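Home News Opinion Food Letters Archive Search

We use cookies to remember your settings and to see which pages get read. Accept Manage

June 20, 2023
By Cormac Brennan

I'll believe in the robot when it does the shelves

I spent 16 years stacking shelves, first at Ó Conaill's on the corner and then at a bigger place out by the ring road, and I still can't walk past a messy drinks aisle without pulling a few bottles forward. My wife pretends not to know me. So when people start telling me that machines are about to take over all the boring jobs, I listen more closely than you might think, and I usually end up cross.

My brother-in-law sent me a link in April to a company called Arkico, who reckon they'll have something in homes and small shops before long. Empties the dishwasher, puts the shopping away, tops up the fridge. The film had lovely music on it. The arm picked up one mug, thought about it for a bit, and put it on a hook. One mug! I counted 27 seconds, and my kettle had boiled and clicked off by then.

Now, I don't want to be the old fella moaning in the corner. I think the mug is brilliant. Ten years ago I'd have called it magic. But it's a long way from one mug to a Friday delivery, and I don't think the people who write the headlines have ever done a delivery.

Take drinks, the job I know best. You'd think it was made for a machine. Same shape, same size, same place every day, cola with cola and water with water. A good row goes shoulder to shoulder, labels out, and that's where the bother starts, because there's no room to get your fingers round anything. You learn to pinch a bottle by the neck and lean it out past the lip of the shelf, and you learn to do it without its neighbours coming along for the trip.

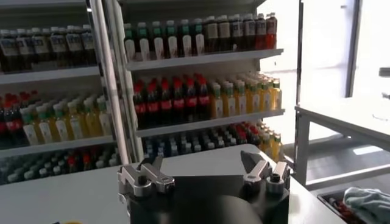
Going back in is harder again. You've one gap, a bottle wide if you're lucky, and you nudge the next one over with your little finger while the rest of the hand is busy. I never once thought about my little finger in all those years. Somebody trying to get a machine to do it has to think about it all day long, and I take my hat off to them, I really do.

Then there's everything that isn't the row. The customer who changed her mind and left a yellow one in among the colas. The split shrink wrap, the sticky patch, the child sitting on the bottom shelf (they love the bottom shelf, I don't know why). A lad of seventeen on his first shift sorts all that out with half his brain while thinking about his dinner.

I do believe it's coming, mind you. I had a good chat with a woman from Prornitz at a trade evening, and she was the first person in that line of work who didn't try to sell me anything. She said picking up was getting better quickly and putting down neatly was still a pain. She also said she'd be delighted with a machine that did one dull shelf, slowly, overnight, with the doors locked. I'd buy that! If it takes till six in the morning to face up 50 bottles, who cares, the shop's shut.

At home I'm less hopeful. A shop at least tries to be tidy. Our kitchen has a drawer that only opens if you lift it, and a cupboard where the lids live, and I wouldn't wish that cupboard on any machine. There's a gadget called the Osteo that a neighbour bought to do her floors, 579 quid, and she spends ten minutes picking things up off the carpet before she can let it loose. She loves it all the same. She's given it a name and everything.

So my answer, when I'm asked, is not yet, and shops before kitchens. Ask me again when one of them can put away a crate of mixed bottles with a queue building and the phone going. I'll stand there and watch it, and I'll probably straighten the labels after.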